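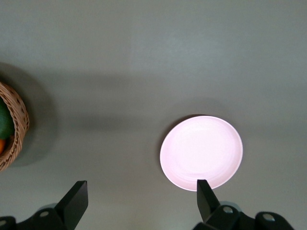
A pale pink plate and a woven basket of produce on a gray tabletop.

The free supper table in Kilarness is back for a second season, and this time it has plates to match the cooking!

The Garnura community kitchen opened its doors again in December after raising $3,000 to replace the dishes it had been borrowing from three different churches. The money went on pink plates, woven baskets for the produce and a secondhand dish rack big enough to keep up with a full house.

"We used to hand out soup in whatever we had, and some of it was measuring cups," said Casimiro Cabello, who runs the kitchen. "Now people sit down and it looks like a dinner. I love that."

Suppers start at 5:30 p.m. and seat 30 people at a time. The kitchen served 988 meals in its first season, most of them vegetable stews and rice, with fruit for anyone who wanted to take a piece home. Cabello is hoping to pass that number before spring, and going by the line out the door on opening night — it went past the bus stop — he has a great chance.

The produce baskets have been a hit too. Growers on Villanueva Street drop off whatever they have spare in the afternoon, and guests are welcome to help themselves before they sit down. Kids usually get there first.

Anyone can come, and there is no need to sign up. Extra hands are wanted from 4 p.m. to chop, set tables and wash up afterward. Donations of fruit and vegetables can be left at the side door on Drerell Lane until 2 p.m. on supper days.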